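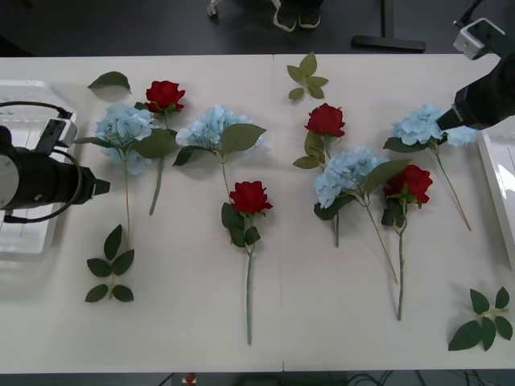
Sorting and Preparing Artificial Stems Before Arranging

By Renato Riquelme

Apr 20, 2018

These instructions cover the laying out, checking and trimming of artificial stems before they go into a vase or foam block. They apply to mixed lots of long-stemmed roses and hydrangeas. Other flowers with a single wired stem can be handled in the same way.

What you need

A clear, pale tabletop, long enough for the stems to lie side by side
Two shallow trays with raised edges
Wire cutters (not scissors)
A soft brush, 2 cm wide or narrower
A tape measure
Clear-drying craft glue
Floral tape in a green close to that of the stems

Step 1. Lay the stems out

Place the stems flat in a single row, flower heads at the far side of the table and cut ends towards you. A white surface is best for this work. Pale blue hydrangea petals show marks against it that would be missed on a patterned cloth, and loose leaves are easy to find.

Roses and hydrangeas may be alternated or kept in two blocks. Alternating takes up less width, as the narrow rose heads fit between the round hydrangea heads. Leaves may overlap a neighbouring stem, but heads should not rest on each other.

Step 2. Deal with loose leaves

Leaf sprigs on most artificial stems are push-fitted over a small peg and come off in transit. Leave any loose ones on the table until every stem is out. Then match each to its stem by size and by the shape of the socket. Rose sprigs generally carry several small leaves in pairs or threes; hydrangea leaves are usually broader.

Push the sprig home with a slight twist. If it turns freely, remove it, put one drop of glue on the peg and refit. Allow the glue to set with the stem lying flat. A sprig with a split socket cannot be refitted this way and should be bound on with tape — two turns below the joint and one above.

Step 3. Check the heads

Lift each stem by its upper third, never by the bloom. Turn it once and look for the following:

Frayed petal edges. Trim the thread close to the fabric.
Petals flattened on one side. Open them by hand from the centre outwards.
A head that has slipped on its stem. Press it back down, and glue it if it slips again.
Dust between the petals. Use the dry brush and work from the middle to the edge.

Hydrangea heads need more attention than roses. The florets are fixed to a branched core, and those underneath are often pushed up into the rest. Draw them down one at a time until the cluster is even.

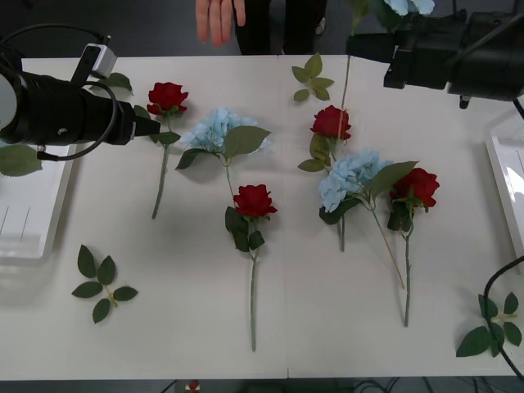

Return each stem to the row once it has been checked, or move it straight to a tray if it needs no trimming. Keep one tray for finished stems and the other for those awaiting glue or tape. Stems should not be stacked more than 3 deep, as the lower heads will flatten again.

Step 4. Straighten and trim

Straighten bent stems by drawing them between finger and thumb in several light passes. A sharp bend in one place may crack the coating and expose the wire.

Measure the vase and mark the cut on the stem with a short piece of tape. Cut long on the first pass. A stem can be shortened later — it cannot easily be lengthened. Cover the cut end with tape if the wire is exposed, particularly for glass vases that will hold water or gel.

Step 5. Store or arrange

Stems not needed at once can be stored flat in a lidded box, heads at alternate ends, with tissue between the layers. Keep the box out of direct sun, as pale blues may fade sooner than reds.

For arranging, place the hydrangeas first to set the width. Add the roses between them, with their heads slightly higher. Spare leaf sprigs can be used at the rim to hide the foam.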